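Paid Call for Participants: Home Drink Habits Study

Kendisska is looking for adults who will keep a drink diary for three weeks and come in for two tasting visits. The study is about what people drink at home between meals, how they choose it, and whether they can tell sweetness levels apart when the label is out of sight. We have 187 places. Enrollment opens in June and closes when the places are filled.

Who can take part

You need to be 20 or older and live within driving distance of our tasting rooms on the second floor of the Stuvard building. You should be the person who does at least half of the grocery shopping in your household. Only one person per household can join.

We can't enroll people who have diabetes, a diagnosed problem with taste or smell, or an allergy to citrus, mint or any food coloring. We also can't enroll anyone who works for a beverage company or has an immediate family member who does. If you are pregnant or nursing, please wait for a later round. Smokers are welcome but will be asked not to smoke for two hours before a visit.

What you will do

The diary takes a few minutes a day. You write down each drink other than plain tap water, the size of the container, the time of day, and whether you finished it. Coffee and tea count, and so does anything you mix yourself. You can use the paper booklet or fill in the same pages online, but please pick one and stay with it – switching halfway makes the entries hard to match.

At each visit you will taste small samples from plain cups and mark a score sheet. You can spit out any sample you would prefer not to swallow. Visits last 90 minutes, including a short break. The first one comes before the diary starts and the second comes after it ends. Morning visits start at 9:30 and afternoon visits at 2:00. Please don't eat, chew gum or brush your teeth in the hour before you arrive.

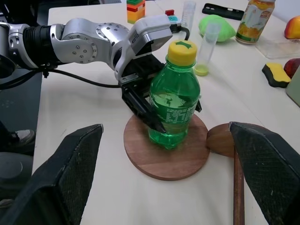
Do I have to change what I normally drink during the three weeks?

Please keep to your usual habits, even if that means the same soda every afternoon. The diary is only useful if it shows an ordinary three weeks. If you get sick or travel for more than two days, write it on the back page and we will move your end date.

Payment

Participants who finish the diary and both visits receive $500. If you stop early, you will be paid $20 for the first visit and a share of the remainder for each full week of diary pages you turn in. Payment is by check or prepaid card and goes out within three weeks of your last visit. We do not pay for mileage, but parking in the Rashti lot behind the building is free with a stamped ticket.

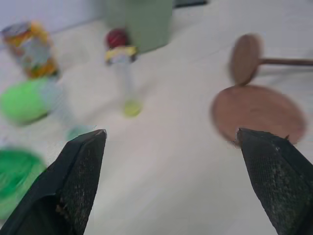

You will need a tax form on file before any payment can be sent. Bring a photo ID and your Social Security number to the first visit and we will fill it out with you. If you took part in an earlier Kendisska study, we still need a new form.

Privacy

Your name is kept apart from your diary and score sheets, which carry a number only. The study is paid for by Gultard, a beverage maker. Gultard will receive the combined results but no names, addresses or phone numbers. You can leave the study at any point and ask us to destroy your pages.

How to apply

Call the front desk or pick up a form in the Stuvard lobby. The form asks for your age, your general health, who shops in your home, and the hours you are free. Write clearly, please, especially the phone number. We call back everyone who qualifies, normally between 4:00 and 7:00 in the evening, and we try each number 3 times before moving to the next person on the list.

Questions about the study can go to the study coordinator, Settimio Tedesco, at the same desk. He can also send a large-print copy of the diary booklet if you need one – ask for it when you apply so it is ready for your first visit.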